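About Us

Hi, I'm Bhavana, and I run Pludlow After School with a small crew of people who don't mind glitter in their shoes. If you found this page, you're probably trying to figure out where your kid is going to be between the last bell and the moment you can get out of work. I've been there. I was there for six years with my own two, and that's more or less how this place got started.

Who we are

Pludlow is an after-school and school-break program for kids in kindergarten through sixth grade. We're in Mevanport, on the ground floor of the old Varghese building on Canal Street, the one with the green awning and the bike rack that everybody parks strollers against. We open at 2:15 p.m. on school days and close at 6:15 p.m., and on early-release days we open at noon. During winter break, spring break and most of the summer we run all-day camps from 7:45 in the morning.

We're licensed by the state, we're inspected like everybody else in this line of work, and the latest inspection report is pinned up by the sign-in desk. Go ahead and read it while you're waiting for somebody to find their other mitten.

How it started

I taught second grade for eleven years and loved it (most days!). What I didn't love was watching the same handful of kids sit on the bench outside the office until five o'clock, doing nothing much, waiting on parents who were racing across town and feeling terrible about it. The school had tried an aftercare program a couple of times and it always folded when the person running it got a better job.

So one spring I asked the principal if I could borrow the art room and keep some of them with me. We did homework, we ate a frightening amount of graham crackers, and then we made stuff. Cardboard forts, mostly. By the next fall there was a waiting list, and the art room had a leak, and my husband gently suggested that I was now running a business and maybe I should do it on purpose.

I quit teaching that June and signed a lease in July. The space had been a carpet showroom, so it was one enormous room with terrible lighting and very nice floors. It came to 2,123 square feet, and I remember the number because I had to write it on every single form I filled out that summer. When the dance studio next door moved out we took down a wall and picked up the back room, so now we've got 2,528 square feet and a second bathroom. If you've ever managed a group of kindergartners with only one bathroom, you know which of those two things I was more excited about.

And the name? Pludlow was my daughter's word for the feeling of getting home and kicking your shoes off. She was four. It stuck.

What an afternoon looks like

Kids who go to Canal Street Elementary get walked over by our staff. Kids from the other schools come on the district bus, which drops right at our door, and a grown-up with a clipboard meets it every single time. First thing is snack, and it's a real snack, because hungry kids can't do anything else until that's handled. Think apples and cheese, bean quesadillas, popcorn, yogurt, whatever's good at the market. We're a nut-free building and we keep a list of every allergy taped inside the kitchen cabinet.

After snack everybody goes outside for half an hour unless it's truly miserable. We use the park across the alley, and yes, we go in drizzle, so please send a jacket with a hood.

Then comes quiet time. The older ones do homework, the little ones look at books or draw, and anyone who's had a rough day can go flop on the beanbags and be left alone for a bit. We'll help with homework and we'll remind your child that it exists, but we won't do battle over it. If there's a worksheet that's turning into tears, we write you a note and put it back in the folder.

The last stretch is club time, and that's the part the kids come for. Clubs run in six-week rounds and the kids pick their own. We've had cooking, chess, sewing, comics, beginner ukulele (brace yourselves), bug club, a newspaper that put out two issues, and a computer club called Zornier that the fourth through sixth graders named themselves. I don't know what it means either. They voted.

Zornier has turned into a pretty serious thing. It meets in the back room, and it covers typing, simple coding, animation, and building things in 3-D on the laptops. We keep it slow and friendly, two kids to a computer, with plenty of getting up and stretching. There's no homework for it and no test at the end, and kids who've never touched a keyboard do just fine. The younger kids don't get screens with us at all, so moving up to Zornier in fourth grade has become kind of a big deal around here.
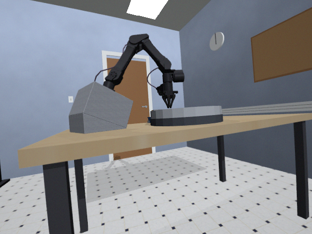 Denise wrote to us after her son's first round of clubs that she'd been worried he would be the oldest kid in the room and bored out of his mind, and that by the second week he was annoyed with her for picking him up early. She also asked if we could please let parents know the club choices sooner, so they could talk it over at home. She was right, and we do that now. The list goes out ten days before each new round.

The people

Our staff tends to stay, and I'm prouder of that than of anything else on this page. Kids notice when the grown-ups keep changing. I pay as well as I possibly can, I give people their schedules a month ahead, and I try very hard to be a boss who says thank you.

Everyone who works with the kids has a background check, current CPR and first aid, and at least one season as an assistant before they lead a group of their own. We keep one adult for every ten kids, and one for every eight with the kindergartners. On field trips we add more.

I'm still on the floor most afternoons. I do the bus, I do snack on the days our cook is off, and I lead sewing club whenever it comes around. If you want to talk to me about something, the best time is before two o'clock, when the building's quiet and I can give you my whole brain. At pickup I've usually got somebody's tooth in an envelope in one hand and the phone in the other.

How we handle the hard stuff

Kids fight. They say mean things, they grab, they leave each other out, and then twenty minutes later they're best friends and you're the only one still upset about it. We don't use charts or take away recess. We separate people, let them cool off, and sit down with them afterward until they've worked out what they're going to do about it. It takes longer, and there are afternoons when I wonder about my life choices, but it works better than anything I tried in a classroom.

If something happens that you need to know about, you'll hear it from us the same day and in person or by phone. You won't be finding out from another parent in the parking lot.

We also welcome kids who need some extra support. Please tell us as much as you can up front. We'd like to meet with you, and with your child's teacher if you're comfortable with that, and figure out together what a good afternoon would look like. Sometimes we aren't the right fit, and if that's the case I'll say so and help you look for somebody who is.

What it costs

Five afternoons a week is $352 a month, and three afternoons a week is $300. I know those are close together. Holding a spot costs us almost the same either way, and I'd rather be upfront about it than make up a fancy price chart. Snack, clubs and supplies are all included. Camps are priced separately, and enrolled families get first crack at them.

Siblings get a discount, and we take state child care assistance. We also keep a few reduced-rate spots every year, paid for by our spring soup supper. You don't have to write an essay about your finances to ask for one. Just ask.

There's a late pickup fee after 6:15, but everybody gets two free passes a year, because bridges go up and trains break down. Call us if you're running behind. Your kid will be fine, and will probably get to help me feed the fish.

Come see us

Tours are easy. Send a note through the contact form or call the front desk, and we'll find a time. I like to have families come while the kids are here, around three, when it's loud. An empty room with the chairs pushed in doesn't tell you a thing! Bring your child along and let them poke at everything. They'll be offered a snack whether they're enrolled or not.

Fall enrollment opens in March for current families and in April for everybody else. The kindergarten group fills first, usually within a couple of weeks, so if you've got a little one starting school please don't wait until August like I would have. There's often room in the older groups partway through the year, and we keep a waiting list that we do call.

Parking is free in the lot behind the building after two. Use the alley door, ring the bell, and give it a second. Somebody's coming, they just have to wash the paint off first.

Bhavana Acharya
Director, Pludlow After School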